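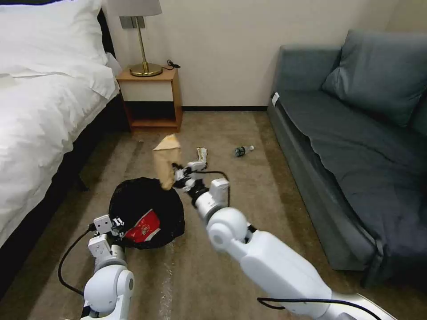

Climgate compares two grippers on household cleanup

Climgate has finished the first part of a trial comparing two grippers for its two-armed household robot. The work took up most of September and covered 751 pickups in a furnished test room at the company's Stovora site.

The task is picking up litter from carpet and putting it in a trash bag. One arm holds the bag open while the other collects. Items include paper bags, snack packets, candy wrappers and small plastic bottles, and the layout on the floor is changed after every run.

The first gripper is Climgate's own. The second comes from Hoxha, a parts supplier, and has softer fingertips and a lighter grip. Both were run on the same arms with the same Oltodo controller, so that only the hand changed between sessions. Swapping one for the other takes 4 minutes.

Bottles gave neither gripper much trouble. Flat wrappers were harder, and the Hoxha model needed fewer second attempts on them. Climgate's gripper did better at keeping hold of the bag, which slipped from the softer fingers in nearly 200 of the runs.

The company said it has not picked a winner and may fit a different gripper to each arm. A second round will add three kinds of flooring and a thinner bag. Cable routing near the wrist is also being looked at, after snags on furniture slowed several sessions.

Results from the second round are expected before the end of the year.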